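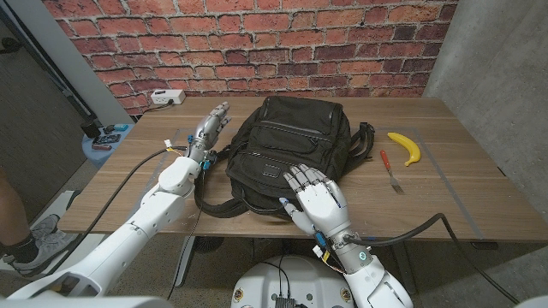
Carried Load and Walking Posture in First-Year Students
Project report, Human Factors Laboratory course
Clestside campus

Summary

This report covers a small study of bag weight and trunk lean among first-year students walking between the Clestside residence halls and the main teaching block. Bag weights were recorded for 192 students during the fall term. Trunk lean was measured in a subset of 8 students under two strap settings. Bag weight as a share of body weight was higher on lab days than on lecture days. Shortening the straps reduced forward lean in most of the subset, but the effect was small and the subset is not large enough to support a general claim.

1. Background

A load carried on the back moves the combined center of mass rearward. The wearer compensates by leaning forward at the hips, by moving the head forward, or both. The size of the response depends on the mass of the load, its distance from the spine, and its height on the back. Load mass is easy to measure and is reported most often. Distance and height depend on how the bag is packed and how the straps are set, and are harder to record outside a laboratory.

The route from Clestside to the teaching block includes the Prolatholm steps and a long paved grade. Students with a lab section usually carry a laptop, a bound notebook, a coat and shoes that meet the lab rules. Lockers in the teaching block are assigned to upper-year students first.

2. Method

2.1 Bag survey

A floor scale was placed inside the north entrance between 8 a.m. and 10 a.m. Students entering were asked to place their bag on the scale and to report their body weight on a card. Participation was voluntary and no names were taken. Single-strap bags were recorded but kept out of the main comparison. The scale was zeroed before each session and checked against a 2000 g reference mass at the start and end. No session was rejected for drift.

2.2 Lean measurement

The subset walked a level corridor at a self-selected pace while carrying a standard load of books. Each student completed 2 passes with the straps long and 2 with the straps short. "Long" meant the base of the bag hung below the top of the hip bone. "Short" meant the base sat at or above the waist. The order was alternated between students. Reflective markers were taped at the shoulder and hip, and side-view video was analyzed in Tumia, the motion package installed on the lab computers. Trunk lean was taken as the angle between the shoulder-hip line and vertical, averaged over the middle strides of each pass.

3. Results

3.1 Bag survey

Lab-day bags were heavier than lecture-day bags in both absolute and relative terms. The heaviest bags belonged to students who reported carrying two laptops or a full set of drawing equipment. Lighter students did not carry lighter bags, so relative load rose as body weight fell.

3.2 Lean measurement

Six of the students leaned forward less with short straps. One showed no change within the resolution of the video, and one leaned forward more. The last case was checked for marker slip and none was found. Differences between students were larger than differences between strap settings.

4. Sources of error

Body weight was self-reported and is probably understated in some cases. The survey covered one entrance only. The corridor was level, while the actual route is not, and the markers were placed over clothing. The coding sheet was adapted from the Jasińska template used in earlier course projects, which has no field for chest or waist straps. Some bags had them, and whether they were fastened was not recorded.

5. Recommendations

Repeat the lean test on the Prolatholm grade with a larger group. Add chest and waist strap fields to the coding sheet. Weigh participants directly where they agree to it. Record where the heaviest item sits inside the bag, as this was not controlled in the survey and may account for part of the spread between students.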